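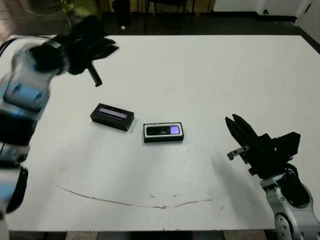 How to test whether a two-armed robot can put small things away

Putting a small gadget back in its box is a chore most people do without thinking. It comes up at home when you tidy a drawer, and it comes up all day long at a packing bench. Can a machine do it yet? Sometimes, if you set the job up well. This page shows how to run a fair test on your own bench.

What you need

A table with a plain, matte top. Two arms with two-finger grippers. Two small items that differ in color and outline. One open box with a lid that comes off completely. A notebook and a clock.

Step 1. Clear the work area

Take tools, tape and loose cables off the part of the table the arms can reach. Scuffs on the surface do no harm. Shadows can, so run the arms through their reach once and watch where the shadows fall.

Step 2. Start with two loose items

Lay both items near the middle, with a gap between them wide enough for one finger. If they touch, the first grip tends to push the second item away, and you end up testing something else. Turn one of them a little off square. Nothing in a real house is lined up, and an arm that only copes with straight rows will not get far in a kitchen drawer.

Items with a glossy screen are harder than they look. The screen can throw off the depth reading, and the gripper then closes too high. Try the same run with a strip of paper over the screen and note the difference.

Step 3. Pick and hand over

Have one arm pick an item and pass it to the other. Keep the speed low for the first runs. Write down every drop, every double grab and every time a person has to step in.

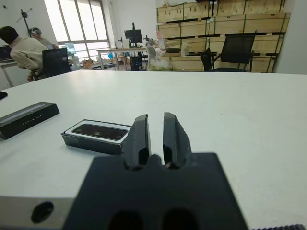 Teresa Witkowska
Bench Test Lead, Allari

Step 4. Move on to the box

Set the open box close to one gripper and lay the lid off to the side. A black box with a white lining is a good choice, as the opening stands out from the rim. Ask for three things in order – item in, lid lifted, lid closed – and score each one separately.

The lid is where most runs fail. It has to come down level on all four sides, and two stiff fingers have little feel for that. Our Kidero routine placed the item well in January and still needed help with the lid. We have logged 935 runs since we began, and lids remain the longest section of the log.

Step 5. Score it like a chore

Count a run as done only if the box is closed and you would put it on a shelf as it is. A crooked lid is a fail. Time the run from the first movement to the last, with any human help included.

So, are they ready? For a bench with known boxes and someone nearby, close to it. For a house with a different box in every room, no. Lertchai Siriwan keeps the score sheet template, and you can get it through the Allari contact form.

Last updated 23 October 2025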